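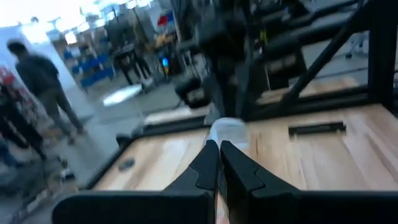 Jedby to Accept Soft Plastics in Household Recycling

Filed under: Town & County, Recycling
5 min read
7 comments

14 June 2021

The Town of Jedby will begin accepting bags, wrappers and other soft plastics through its household recycling program this summer, following a trial in the Huet district that officials say met the goals set for it.

The Department of Public Works confirmed that 2,431 households will be included in the first phase. Each will receive a supply of marked collection sacks and a printed guide to the materials covered. Residents outside the first phase may bring soft plastics to the Asari Road transfer station during normal opening hours. No fee will be charged at either point.

Soft plastics have not been part of the town's curbside service until now. Under the existing rules, bottles, tubs and rigid trays go in the mixed recycling cart, while bags and film are treated as trash. The department said this arrangement had led to a steady flow of film into the mixed carts, where it wraps around sorting equipment and has to be cut free by hand. 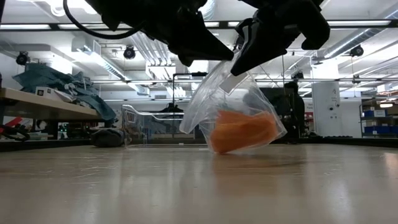

The cost of those stoppages was one of the main arguments for change. In a written report to the town council, the department stated that the Hekton sorting facility, which handles all mixed recycling from Jedby and two neighboring towns, had asked its member communities to collect film separately or keep it out of the stream altogether. The council voted in February to pay for the separate collection out of the existing waste budget.

The Huet trial involved 875 households. Participants were asked to set out one sack every other week, tied at the neck, next to the mixed recycling cart. The department reported that most of the material collected was suitable for baling, and that the share of sacks turned away for food residue fell over the course of the trial.

"Residents told us that they wanted clear rules and a regular pickup," said Baptiste Jacquet, the town's recycling coordinator. "The guide has been rewritten with that in mind. We removed the technical codes and used the names people use at home — bread bags, produce bags, shrink wrap, mailers."
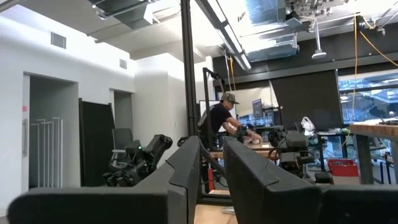
A man in a camouflage-patterned cap leans over a wooden work table.

Mr. Jacquet said that the department had also heard concerns about storage, mainly from residents of apartment buildings. Larger buildings in the first phase will be given a shared bin with a lockable lid. Property managers will receive a separate letter explaining where the bin may be placed and who is responsible for keeping the area clear. Buildings without a suitable outdoor space may ask for an exemption and use the transfer station instead.
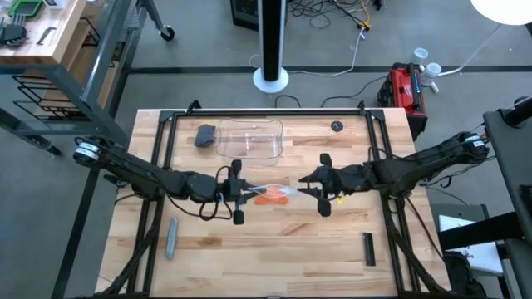
Sorting questions made up the largest group of inquiries during the trial, and the revised guide gives them the most room. The basic test concerns the package and not what it once held. A small clear bag, such as the one with orange items inside shown in the photograph, belongs in the soft plastics sack once it has been emptied. A rigid plastic container, like the transparent rectangular one standing open on the same table, should continue to go in the mixed cart. Socks and other textiles are not accepted in either, and should be taken to the clothing bank at the transfer station.

Plastic film must be free of food, though it does not need to be washed. Bags that have held raw meat, fish or pet waste remain excluded, as do foil-lined chip bags, balloons and medical packaging. Paper labels may be left in place.

The department will review the service after its first 5 months and report to the council on tonnage, contamination and cost. A decision on extending collection to the rest of the town will follow that report.

Residents who have not received their sacks and guide by the start of collection should contact the Department of Public Works. Replacement sacks will be available at Town Hall and at the Huet branch library.

Shares: 875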